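**Jornada de puertas abiertas en Sindard: ajedrez simulado**

Fuimos a Sindard a ver la demostración de Brudeo: un brazo que juega al ajedrez dentro de un simulador. Duró 22 minutos y la sala estaba llena.

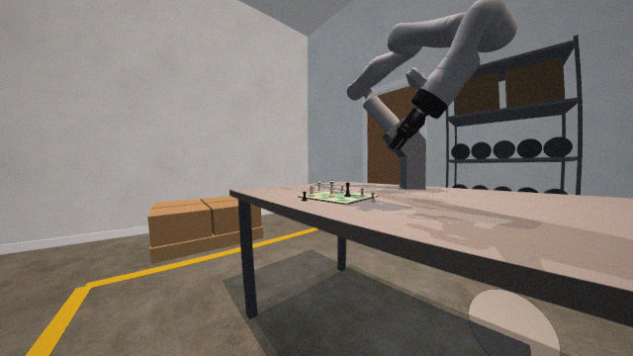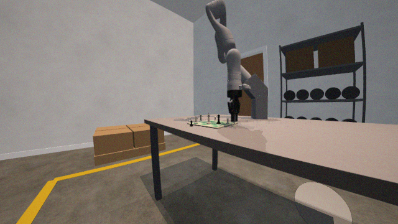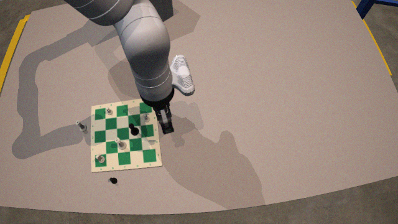 *El brazo y el tablero en el entorno simulado de Brudeo.*

El folleto promete llevarlo a un almacén real en octubre. Preguntamos por la tasa de agarres fallidos — 17 de cada 60 intentos, nos dijeron — y por las pruebas con piezas de verdad, que aún no han empezado. Mover peones en una sala virtual dice poco de lo que pasará en las estanterías de Cusen. Pedimos los registros completos y seguimos esperándolos.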